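Second gripper for the sorting bench – worth budgeting for?
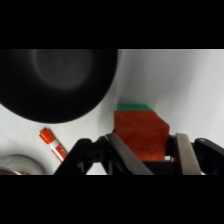
Posted by kestum_bench, Thursday, 2 replies

It can hold a block next to a marker. Fine. Gidier wants 301 a month for a second unit, and I don't see what we'd get for it.

gidier_skeptic wrote:
Blocks are the easy part. Ask for a quote without the service plan – mine dropped to 202.

cillunthorpe wrote:
Disagree, keep the plan. One set of fingers cost me nearly 148. I'd wait until September though.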